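Acceptance Criteria

The seed line at Maruyama had been packed by hand for as long as there had been a line. Rin Honda kept the old rate card taped inside her locker: 347 assortments per shift, one packer, two breaks. The card specified nothing about wrists.

In December the firm signed with Nenow for a trial cell. The contract ran to 3 pages and the acceptance criteria to one paragraph. Two arms would pick packets off a mat and place them in a tray, and a person would teach them. The position was titled Demonstrator, Grade 2, and paid slightly less than Packer, Grade 3. Rin applied because the alternative was the Clumden warehouse, which was an hour each way and unheated.

Her training consisted of unlearning. A packer scoops. A packer squares the stack against the heel of the hand and never looks at it. The arms could use none of that. Nima Amini, who had written the procedure, asked her to pick one packet at a time, from the short edge, with a pause before closing. She logged each run as good, bad or discard. By the second week her log stood at 1122 runs, and she had begun to pick up her cutlery from the short edge.

Overlaps were the difficulty. Two packets lying flat and apart gave no trouble. Two packets with one lapped over the other produced a hesitation in the wrist joint that she recognized from new hires. She started laying them out that way on purpose, a few lapped and a few clear, with one set off alone near the edge of the mat.

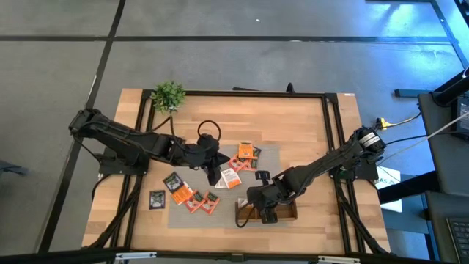 Njoroge Rashidi said she was doing it too well. If the arms learned overlaps by spring, there would be no need for the afternoon packers, and he was an afternoon packer. He said it without heat, leaning on the rail, and asked whether she had considered logging a few of the good ones as bad.

Rin had considered it. She had worked out the proportion required - more than 100 false entries before the effect would show - and had also worked out that Nima reviewed every one.

"They'd retrain," she said. "It would cost them a week."

"A week is a pay packet."

She reset the mat. Njoroge watched her lap an orange packet under a dark one, then reached past her and moved it a centimetre to the left.

"You'd never get them landing like that," he said. "Not off the chute. They come down face to face."

She tried it his way. The gripper descended, paused, and closed on nothing. She entered the run as bad, which it was, and in the remarks column she typed his initials. Then she asked him what else came off the chute wrong, and he pulled over the other stool.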